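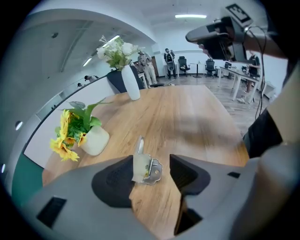 Sunflowers on one side, white bouquet at the far end, long table in between.

Looking after a big wooden table (and the flowers on it)

Quick notes, typed up in August when the sun was making every smear show. Man-lok Kao asked for these after the Inbridge office got its long table, so they lean towards shared rooms, but it all works at home too.

Wiping down
Damp cloth, well wrung out. Go with the grain, whole length, then dry cloth straight after. No puddles. No scourers, ever. If you don't know what finish is on yours, try anything new on the underside first and leave it overnight.

Sticky patches
Warm water, one drop of washing-up liquid, hold the cloth on it for 10 seconds, lift. Old tape gum — rub with a bit of cooking oil on kitchen roll, then wash the oil off properly or you've just swapped one mess for another.

Pots and vases
Unglazed bottoms scratch. Felt pads, the stick-on sort, 2 layers if the pot is heavy. Lift, don't drag. Move things along a hand's width every month or so, otherwise you get a pale ring where the light hasn't reached.

Artificial flowers
Dust sits on the big leaves worst. Soft paintbrush or hairdryer on cold, low. Drooping heads can be bent back up if theres wire in the stem, little by little. Keep sunflowers out of full sun, the yellow goes first.

Fresh flowers
Tall vase wants filling a third up at least or it tips. Change the water every other day, trim the ends, pull off any leaf below the waterline. Wipe the base before it goes back down.

Chairs
Backs knock the table edge when people shove them in. Look along the end of yours, you'll probably find a row of dents. Clear bumper dots on the chair, done. The Tadel ones stay put, the cheap ones I had came off in a week.

Small metal bits
Brackets, screws, clips — put them on a tea towel or tray while your working. Sweep with a soft brush before wiping, grit under a cloth is what does the damage.

Wax next, when I get round to it.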